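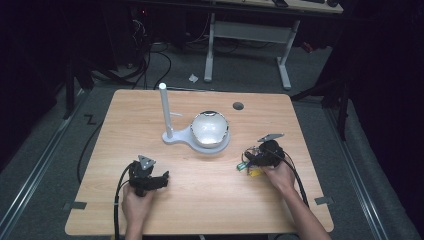

Why use two hand-held grippers instead of just moving the arms with a joystick?
Because your hands already know the task. With the joystick we had to think about every axis one at a time, and moving a small bowl took forever. With a gripper in each hand you just do the thing and the arms get the motion later.

Project report, Prarkis two-hand rig
Reynaldo Samonte and Edgardo Baluyot
Shared workshop, Jomatthorpe
26 January 2022

What we wanted
Two cheap arms that copy small table jobs from recorded hand motion. Lifting a bowl, setting it back on its base. Nothing heavy. Arms are the old Brasano pair from last year's class, still a bit loose at the wrist.

The grippers
Black, trigger handle, two short jaws. Gray angled plate on top of each one. Right one has its board on the side, green and yellow parts showing, still needs a cover. Both are wired. We tried to go wireless in July and gave up, too many dropped samples. Cables are a pain when you turn your wrists but fine otherwise.

The test piece
White plastic stand, tall post, small bowl on the rounded end of the base. Good choice becuase it has a narrow part and a round part, so you find out fast if the jaws are off. Bad choice because the bowl is shiny and the tracking gets confused by reflections. Left it in anyway.

Recording
200 takes planned. Reynaldo did most of the first half, Edgardo the rest. Each take 20 seconds max, then reset the stand by hand. Threw out 6 for bad timestamps. Files go to the Amundsen drive, folder per day.

Problems
Trigger spring on the left too stiff, hand gets tired.
Clock drift between the two grippers. Fixed by syncing at the start of every take, should of done that first.
Bowl slides when the jaws close off center. Tried tape under it, helped some.
Arm playback is jerky near the post. Smoothing filter helps but then it lags.

Left to do
Cover for the board. Softer spring. Rerun playback with the wrist bolts tightened. Edgardo has the parts list, ask him before ordering anything.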